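Cotetora Cell Planning Guide
Section 2: Budgeting for a bin-picking cell

Complete this section before you request a quote. Allow 15 working days for Wada to return a price after you submit the worksheet.

1. List every item the cell must pick. Include the largest, the smallest, and anything soft or porous.
2. Measure the bin opening and the bin floor separately. Enter both on the worksheet.
3. Choose the arm by reach and payload. Add the weight of the gripper, brackets, and fittings to the weight of your heaviest item.
4. Enter the arm, the gripper, and the bin fixtures on separate lines.

Note: The Gotov gripper kit does not include hoses or cable ties. Order them under line 7.

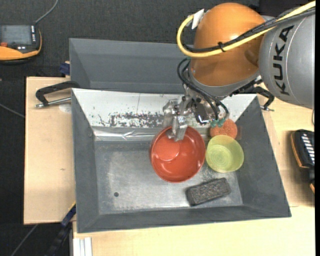 Cable and hose routing is the line most often left blank. Price it with the arm and leave enough length for the wrist to turn. A loop at the joint, like the one in the yellow cable, uses more cable than a straight run. Black hoses curving down to the tool need the same allowance. Enter clamps for the bins under fixtures.

5. Budget for spare gripper fingers. Cemer supplies them in sets of 2.
6. Add a replacement bin liner or panel if items will be dragged along the walls.
7. Set aside 11 percent of the equipment total for installation and test picks.

Caution: Do not order the arm until the mounting surface has been approved. Changes to the mount after delivery are billed separately.

Send the finished worksheet to your Cotetora sales office. Keep a copy for Section 3, Site Preparation.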